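Rakena Printed Wall Panel, Slab Pattern
Feterex item 536

The Rakena panel is a printed sheet for covering flat interior walls, partitions and booth sides. It is sold as a decorative surface only. It carries no load and has no rating for use near open flame, stove tops or heaters.

The pattern is printed on the face and sealed with a matte clear coat. The back is plain and can be glued, taped or clipped. Panels are shipped flat between two boards. Store them flat, face up, at room temperature. Panels kept on edge for more than a few days may take a bow that is hard to remove.

Cutting

Mark the back and score with a sharp knife against a steel rule. Two light passes give a cleaner edge than one heavy pass. Change the blade often. A dull blade lifts the clear coat and leaves a white line along the cut. Do not use a jigsaw.

Matching at corners

The pattern repeats along the length of the panel. Start at the back wall and work outward. Set the first side panel so that its dark joint lines meet those on the back wall, then trim the excess from the top. Where the corner will be hidden by a post or trim strip, a gap of up to 2 mm is acceptable. Where it will be open, cut both edges square and fit them dry before gluing.

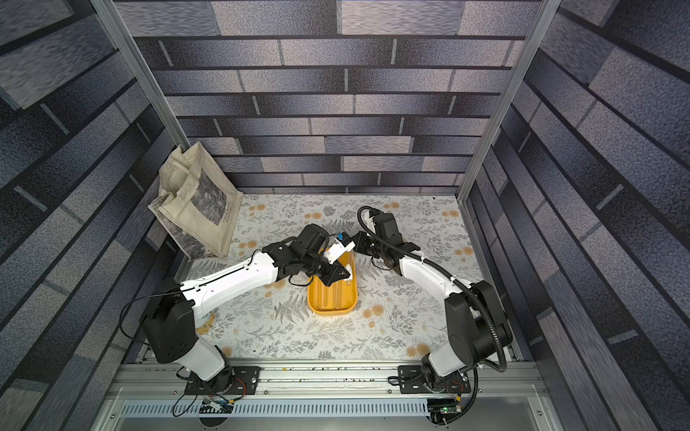
Slab pattern on three sides, with aluminum posts at the back corners and a fern and flower print on the floor mat.

Mounting

The wall must be clean, dry and free of loose paint. New plaster should be left to cure fully and then primed. For permanent work, apply panel adhesive to the back in vertical beads and press from the center toward the edges. For short-term work, use Misidel double-sided tape along all four edges and once down the middle. Tape should not be used in rooms that go above 40 °C.

Long horizontal patterns show errors in level more than plain colors do. Set the first panel with a level and not from the floor or ceiling line.

Care

Wipe with a damp cloth and mild soap. Solvents, scouring pads and steam cleaners will damage the coating. Small scratches can be touched up with the gray or blue pen from the Kancombe repair kit, sold separately.

Returns

Uncut panels may be returned within 21 days in the original boards. Cut panels and opened adhesive are not returnable.

2 comments

Jolene Hoani
Used these in a shop window display. Joints lined up fine once I stopped trusting the floor. The matte finish does show fingerprints until you wipe it down.

Alby Waaka
Is the blue in this one the same as on the older sheets? I have three left over and would like to mix them.

Share this page (21)

Contact Feterex sales | © 2019 Feterex | Back to top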